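Notebook, 10 Mar 2019
Bench 3, mug and glass work

Aim for the month is still the washing-up question: can the arm clear and put away after a tea break without one of us standing next to it. I said in December that I thought a year. I am leaving that where it is for now.

Object set is down to clear glass only. The enamel and stoneware mugs are packed away in the Olum crate under the bench, please leave them there. They were making the numbers look better than they are. An opaque mug gives the depth camera something to hold on to, and a clear one gives it the table behind.

Planner is the Zerik build from last week with the new grasp scoring. Speed limit left at the lower setting. Total attempts logged on glass so far is 1092, counting the ones I stopped by hand. The last block was 101 attempts with 8 stops. I want the stops split by cause before anyone quotes that figure upstairs, as a stop for a bad approach and a stop for me being nervous are not the same thing.

The varnish is a nuisance. Glare from the overhead lights sits on the board and moves about in the wrist view as the wrist turns, and the arm then puts its own shadow across the part it needs to see. From the side camera everything looks easy. From the wrist there are poses where I would struggle to say what I was looking at myself. Have asked for a matt mat to try. Steyn quoted for a polarising filter as well but that can wait.

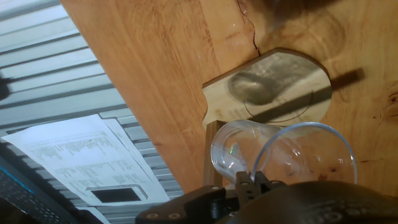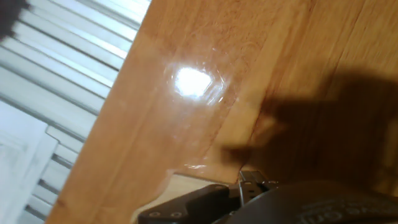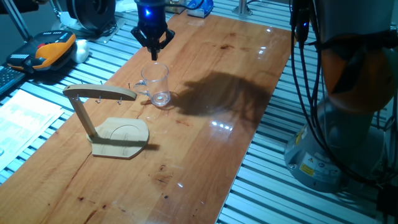 Wrist view with the glass on its side, wrist view of the bare varnish with glare, side view with the mug upright by the holder.

Upright mug. Top-down approach is the default and I am fairly happy with it. Handle direction matters more than I allowed for. With the handle towards the holder there is less room for a finger on that side, so the scorer ought to prefer gripping across the body. It does not always. Added a penalty term, value is a guess, see config.

Glass on its side. Much harder. The rim is the only part that shows as a clean line and the planner likes to go for it, which is the last place I want two hard fingers closing. I have put in a rule to go for the base end. Rolling is the other worry. A person steadies a rolling glass with the other hand and we have not got another hand.

Hanging on the holder. Not attempted as a full run yet. The hooks are small and the handle has to be turned to meet them, which means knowing the handle angle after the grasp and not just before it. Plan is to hold the mug up to the side camera, re-estimate, then move in. Slow, but I would take slow. Bollov sent pads for the fingertips, softer than what we have. Not fitted.

On the general question, my view has not moved much. Picking one known mug from a tidy board is a chore a machine can do now, if you do not mind waiting. Clearing a real kitchen table is a different job -- plates under things, half an inch of cold tea, a spoon left in. On a shop floor I would be more hopeful, where parts come in the same tray every time and someone has already decided where the tray goes.

To do:
- split the stops by cause
- matt mat under the glass, repeat the last block with the same seeds
- check wrist camera exposure, auto is chasing the glare
- fit Bollov pads, re-zero the gripper afterwards
- handle angle re-estimate, side camera only to start with
- move the printed tables off the rails and into the folder -- I keep leaning on them

Left the arm config saved under the bench 3 name. Do not overwrite it with the bench 1 one, the tool offset is different.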